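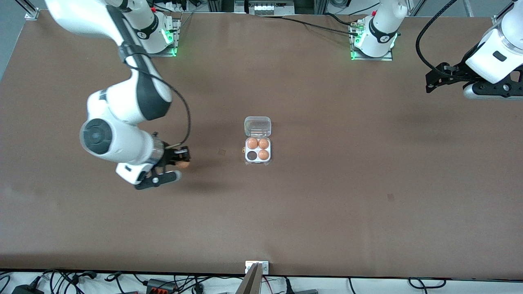

Egg carton test, right arm holding one of the eggs

Is the Gendetti two-arm kit worth it for small, fragile stuff?

Posted by Maribel Quintero, June 10, 2021

Hi all! I run a little kitchen goods shop and I've been looking at the Gendetti bench kit (two arms, two grippers, the teaching software). My packing is mostly small breakable things — egg cups, glass stoppers, little jars — and eggs seem like the closest thing everyone tests with. The seller is offering me a 21 day trial but I pay shipping both ways, and it's heavy. Before I do that, has anyone here lived with one? Mostly I want to know about grip force, and if I really need both arms or if I'd be paying for one to just sit there. I've also looked at the Onetti, which is cheaper but only comes with one arm.

Pankaj Sengar

We've had the Gendetti in our workshop for some 10 months. Grip is fine once you set it, but the default force is too high for anything with a shell, so go into the gripper menu and bring it way down before you try real eggs (ask me how my first morning went). Start slow and raise the speed later. The part I'd complain about is cables. Leave yourself more room behind the table than the manual says, and clamp the table down, mine crept. For the second arm, I'd say get it if you ever have to hold a box open or pass things across. If it's all pick and place from one spot to another, the Onetti would probably do you.

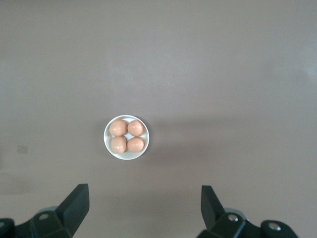 Can you swap the fingers without sending the gripper back?

You can do it yourself with a hex key. It took me 5 minutes per side, and then you rerun the gripper calibration from the menu.

Lucie Gagnon

dont buy the Onetti, support never answered me. two emails and a phone call

Ekaette Onuoha

I did the trial last year and sent it back, but only for space reasons. It handled our glass droppers well. Do ask the seller whether the Zono soft pads are included — mine weren't, and I had to order them separately and wait. Also keep the original crate!! They charge you for a new one if you toss it.

We use cookies to remember your login and keep the site running. By continuing to browse you accept our cookie policy.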